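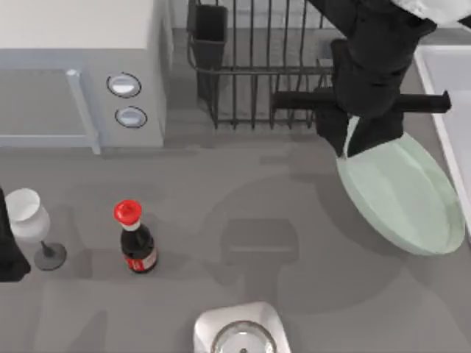 Kitchen > Countertop Care > Stone Sealers > Dunleavy 14

Cleaners Sealers Polishes Repair Kits Samples

Dunleavy 14 Penetrating Sealer for Stone and Concrete Counters

Dunleavy 14 is a water-based sealer for indoor counters made of granite, marble, limestone, soapstone or poured concrete. It soaks into the surface and slows down the uptake of water, oil, coffee, wine and most cooking liquids. It leaves no film and does not change the color of most stones. Some honed dark stones go slightly darker after the first coat, so test a spot behind the faucet or under a small appliance before you do the whole counter.

Do not use it on laminate, solid surface, glazed tile, quartz composite or sealed wood. These materials do not absorb the product and it will dry on top as a sticky haze.

The formula was worked out by Jarmo Kokkonen, who ran the finishing shop at Plilel before joining us. The number in the name is the batch that passed the oil test. We have kept the recipe the same apart from one change to the preservative.

Before you start

Clear the counter completely, including whatever lives at the back near the wall. Wash with plain dish soap and warm water, rinse twice and dry with a towel. Old wax has to come off first with Dunleavy Stripper or a similar product. Let the stone dry overnight. Damp stone will not take the sealer properly.

To check whether your counter needs sealing at all, put a spoonful of water on it and wait 14 minutes. If the stone under the water has turned dark, seal it. If the water is still sitting in a bead, wipe it up and test again in a few months.

Application

Shake the bottle. Pour a small amount onto a lint-free cloth or a foam pad and spread it in an even, wet coat. Work in sections no bigger than you can reach from one spot. Leave it on for ten minutes and keep the surface wet during that time. Wipe off everything that has not soaked in. Buff with a second, dry cloth until the surface no longer drags.

Dense granite usually takes one coat. Marble and limestone take two, and concrete often takes three. Wait two hours between coats. Keep the counter dry for 24 hours after the last one, and do not put rubber-footed appliances or drying racks back until then. Rubber feet can leave rings on a fresh coat.

If a haze shows up the next morning, too much product was left on. Dampen a cloth with the sealer itself, rub the hazy area for a minute and buff it dry.

Details

Item number: 613
Bottle size: 800 ml
Coverage: up to 120 square feet per bottle on dense granite, much less on concrete
Appearance: thin, milky liquid that dries clear
Smell: faint, gone when dry
Storage: above freezing, cap closed. A frozen bottle should be thrown out.
Cleanup: soap and water while wet

Each bottle comes with one foam pad. Cloths are not included.

After sealing

Clean daily with dish soap or Clatel Stone Wash. Avoid vinegar, lemon-based sprays and powdered scrubs. Sealer does not protect marble or limestone from etching, the dull mark that acid leaves on the stone itself. Those marks have to be polished out, and our Milusero paste is made for that job. Use trivets under hot pans.

A counter in normal use needs a new coat every year or two. The area next to the sink wears out first and can be done by itself.

Returns

Unopened bottles can be returned within 30 days. Pads are sold separately in packs of five.

Contact us | Copyright Dunleavy Surface Care | Back to top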